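Aula 5: Preparação e manutenção da célula de pinças manuais
Disciplina de Automação, módulo prático. Notas de Tin-yau Tsang

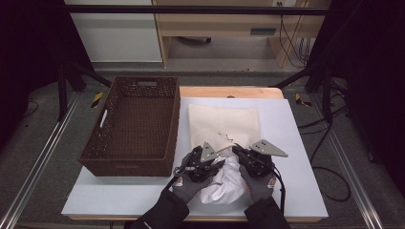

1. Antes de ligar

A bancada Pilska fica dentro da estrutura de perfis de alumínio. Verificar primeiro a placa clara sobre o tampo: tem de estar limpa e encostada aos batentes. Os cabos pretos que correm no chão, junto ao perfil, não podem passar para a zona de apoio dos pés. As marcas amarelas e pretas no piso indicam a posição da mesa. Se a mesa saiu do lugar, volta-se a alinhá-la por elas antes de calibrar.

2. Pinças

Cada operador trabalha com duas pinças, uma em cada mão, sempre com luvas. Em cada uma, verificar:
- placas triangulares dos dedos: sem folga e sem rebarba nos furos;
- cabo: sem dobras vincadas perto da mão;
- curso: abrir e fechar 20 vezes em vazio, sem prender.

Os parafusos das placas apertam-se a 2 N·m com a chave Loltach. Não usar cola de rosca, que ataca o plástico do corpo.

3. Calibração

Abrir o programa Skavon, fechar as duas pinças e premir "zero". Repetir com as pinças abertas. O erro admitido é de 2 mm. Acima disso, desmontar a placa, limpar o encaixe e repetir.

4. Ensaio com tecido

Usa-se o pano branco, o saco creme de cordão e o cesto castanho. Pegar no pano com as duas pinças, esticar e largar, 5 vezes seguidas. Se o tecido escorregar, trocar a borracha dos dedos (referência Chien, gaveta de baixo).

5. Registo

Anotar na folha da célula o erro medido, as peças trocadas e as iniciais do operador. A folha de junho já está no dossiê.

Para a próxima aula: ler o capítulo sobre folgas mecânicas e trazer as luvas.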